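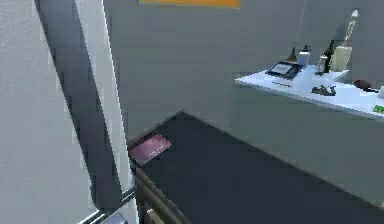 A tall white panel beside a dark countertop, in a computer rendering.

Wendcombe will be without starting center Laiba Mirani for Friday's game against Nostberg after she strained her left calf in practice, the team said. She is listed as out, with no return date given.

Mirani has started every game since the break and leads the team in rebounds and blocked shots. Wendcombe allowed 4 fewer points per game with her on the floor than with her on the bench, measured over 573 minutes.

Head coach Peninah Laizer said the rotation would be shortened to eight players – the same number used in the second half of the loss to Trostier.

"We will switch more on the pick-and-roll and ask the guards to rebound down," Laizer said. "The sets stay the same on offense."

Nostberg ranks second in the league in points in the paint and beat Wendcombe by 8 in their first meeting. More than 900 tickets have been sold. Tip-off is at 7:30 p.m.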